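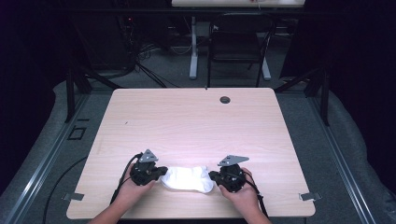
Reading time: 4 min

Forkoneck hand-held gripper pair
Good practice for teaching stations with soft goods

The Forkoneck pair is a set of two hand-held grippers, left and right, for recording manual work that a robot arm will learn later. The operator holds one gripper in each hand and works at a normal table. On this page you find what is in the set, how we recommend to arrange the station, and which rules we ask our customers to follow. Many questions that come to our support desk are about the second and third point, so we wrote them down in more detail than is usual for a product page.

What is in the set

One left gripper and one right gripper, black housing
Two top plates, gray metal (the left and the right have different shapes, please do not exchange them)
Two cables, black
One Henach connection box
Station rules on a printed card, English and Dutch

Cloth, folding and sorting work

Soft goods are the most frequent work for this set. A small piece of cloth has no fixed shape, so the jaws must come to it from two sides and close slowly. We advise operators to keep both jaws low and pointing to each other, with the thumbs resting on the grip surfaces and the fingers around the body. If the operator begins to bend the wrists strongly, the table is too high. Stop and adjust it before the next recording.

White cloth under a strong lamp can lose its wrinkles in the recording. Turn the lamp down until the folds are clear on the monitor. This is better than moving the cloth to a darker place on the table, where the operator must reach too far.

Rules for the station

1. Cables leave the gripper at the back. Each cable must have a free loop at the hand and must never pass between the jaws. With both arms stretched forward, the cable must still be slack.

2. No loose cable on the floor where the operator stands or walks. Cables that cross a carpet must be fixed or covered. Please check this each Monday and also after any cleaning, when cables are often moved.

3. The table top carries only the object of the task. Cups, phones and tools belong on a second table.

4. Brackets on the table corners must be checked for sharp edges. The sleeve of the operator can catch on them.

5. An operator works 400 recordings per shift at most. When the hands become tired the grip changes, and these recordings are usually not useful for training.

6. If a robot arm is mounted at the same station, it must be switched off and locked before a person takes the grippers. A software pause is not enough. This rule has no exceptions, also for service staff.

7. Recordings with a mistake are marked and kept. Do not delete them. The reviewer decides if they can be used.

About standards

The hand-held set has no motor, and during manual recording there is no driven movement at the table. This changes when you add an arm. Then you have a robot application, and your own risk assessment is necessary, including the space around the table and the way in and out. The assessment must be made for your station. We can't make it for you from a drawing, but Jolien Smits in our application team can look at your draft and send comments.

Personal data is also part of good practice. Forearms and hands can be recognizable by a ring, a watch or a tattoo. Inform the operators in writing before the first recording, and tell them how long the material is kept.

Maintenance

Clean the jaws with a dry cloth every day. After 1,000 recordings check the play of the jaws with the gauge from the Geka service kit (order separately). Inspect the cable at the point where it leaves the housing every 300 recordings. A cable with a damaged cover must be replaced and not taped.

Ordering

Forkoneck pair, complete: 1,822 euro without tax
Spare cable, top plates and jaw pads: price on request

For larger stations with carpeted floor, side rails or curtains, please send us the dimensions together with your request. Gorazd Nedeljković plans the layouts and will answer you with a proposal for the cable routing. Orders before 2 p.m. are confirmed on the same working day.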